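Home Features Energy Water Archive Subscribe

Who Pays When the Pipe Gets Longer?

When Marisol Restrepo opened her water bill in June, the amount she owed for water had barely changed. The line below it had. A fixed "system charge" that used to be $3 a month was now $9, and it would have been the same if she had left every tap in the house shut.

Restrepo lives on the east side of Corketti, in one of the older parts of the Drerno water district. The charge pays for a new main to Brundari, a former farm tract on the other end of the district where houses are still going up. She will never draw a gallon from it.

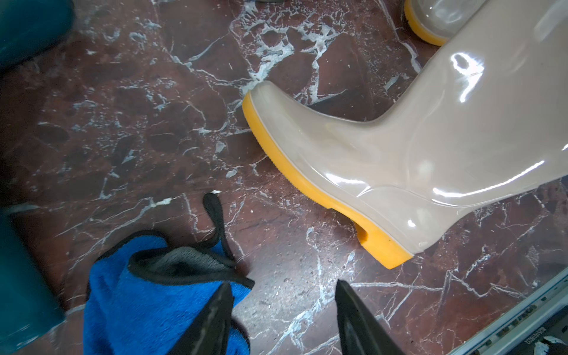
Volume 9, Page 3

The district has 2,097 metered accounts. Nearly 2,000 of them were in place before the Brundari main was approved, and those customers carry most of the cost under the current rate plan. Four have filed a formal complaint with state regulators, asking that the charge be taken off their bills and placed on the new connections.

Their argument is an old one in utility law. Customers should pay for what it costs to serve them. If a line exists only because of a new subdivision, the people who live there, or the company that built it, should cover it.

"I don't mind paying for water," Restrepo said. "I mind paying for somebody else's street."

The district sees it another way. Lieven Kramer, its general manager, says the main closes a loop. Before it was built, a break on the east side could leave Corketti without pressure for most of a day. Now water can come in from either direction.

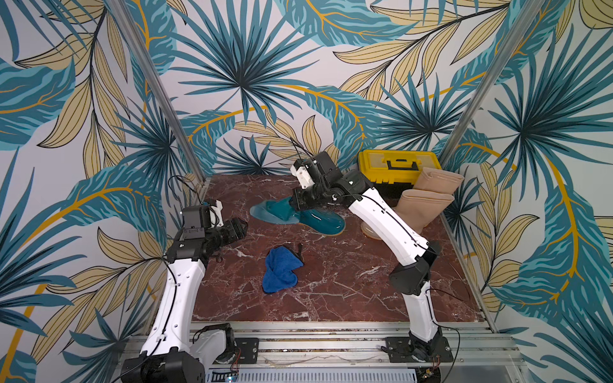
Kramer also points out that the older neighborhoods were once new themselves. Their mains were paid for by everyone on the system at the time, and nobody was billed by the block. Splitting the district into zones now, he says, would mean a separate rate case every time a pump wears out.

Both sides have law behind them. Regulators generally allow a utility to spread the cost of an improvement if it benefits the whole system, and they generally don't if the benefit goes to a small group. Most of the fight is over which kind of project this is.

Amber Smits, the lawyer for the complaining customers, has asked for the district's pressure records and its early planning memos. She wants to know if the loop was part of the plan from the start or was added after the developer, Declercq, asked for service. Declercq paid for the pipes inside the subdivision but not for the main that reaches it.

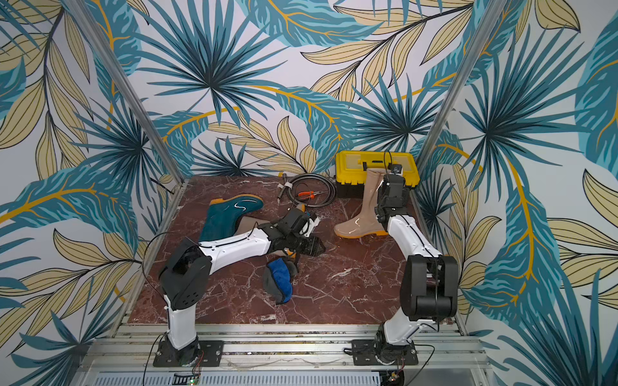
Tropical leaf wallpaper in teal and golden yellow, with red-brown marble below.

Cor Mulder, who bought one of the first houses in Brundari, says he was told at closing that water service was fully paid for. If the complaint succeeds, his monthly charge could go up sharply. He has asked to be heard in the case too.

A hearing officer will take testimony first and then write a recommendation. The commission can accept it, change it or send the matter back for more evidence. Until then the $9 stays on the bill - and customers who hold it back can be charged a late fee, even if they win later.

Restrepo is paying hers. She writes "under protest" on the memo line of each check.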